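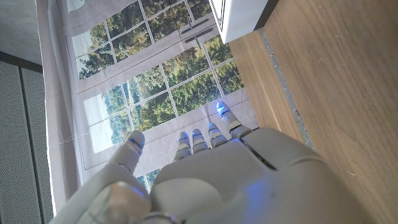 The window backdrop, hung.

12th February
Posted by Raimonds Ķēniņš

Home | Workshop | Prints | Archive | Contact

Print this post | E-mail this post

I have had several messages asking how the window sheet was made, so these are my notes on it, in the order I wrote them down.

The picture is a tall window with thin white bars and a lot of trees behind it. I wanted something with a regular grid because a grid shows every fault in the hanging. A plain forest print can sag a fair way before anyone sees it. With straight bars, a small sag at the top corner shows up as a bend several panes down.

The artwork came from Arturo Sala, who took the photograph in November and sent it over as one large file. He had shot the window from an angle, so the bars run diagonally across the sheet. I thought about correcting this and left it alone. Pulling the angle straight stretched the leaves on one side and made them soft.

Printing was by Vekik. Their order form asks for a margin of 30 mm on all sides and I gave them that at the top and bottom but forgot the left. They rang, I fixed it, and the job went through. The invoice was 1,127, delivery included, which is more than I paid last time for a smaller sheet from Vaher. The Vaher one had a visible join and this does not, so I have no complaint.

It arrived rolled on a card tube. I would ask for the thicker tube if ordering again. One end had been knocked in transit and there was a crease near the edge, fairly faint. I hung the sheet and left it overnight, then went over the back of the crease with a steamer on its lowest setting. Keep the steamer moving. I tried the same thing on the test strip with the steamer held still and it left a mark.

Hanging notes:

Top edge clipped to a rail, one clip every 20 cm. I started at the middle and worked outwards. Starting at one end gave me a slack patch at the other, and I had to take it all down.

Bottom edge weighted with a flat bar in a sewn pocket. Gediminas Krūmiņa did the sewing. My own attempt at the pocket puckered.

Lighting is the part I am least settled on. The foliage has some darker patches among the yellow-green, and these go muddy if the lamps are too low. Small light sources in front of the sheet need watching as well. Blue is the worst for it, as the greens next to it start to look tired. I am using two lamps well off to the sides and will try a third.

The sheet is entered as number 171 in the backdrop list. The next one is a brick wall, if Arturo can find a decent wall.

Print this post | E-mail this post

Older | Newer | Top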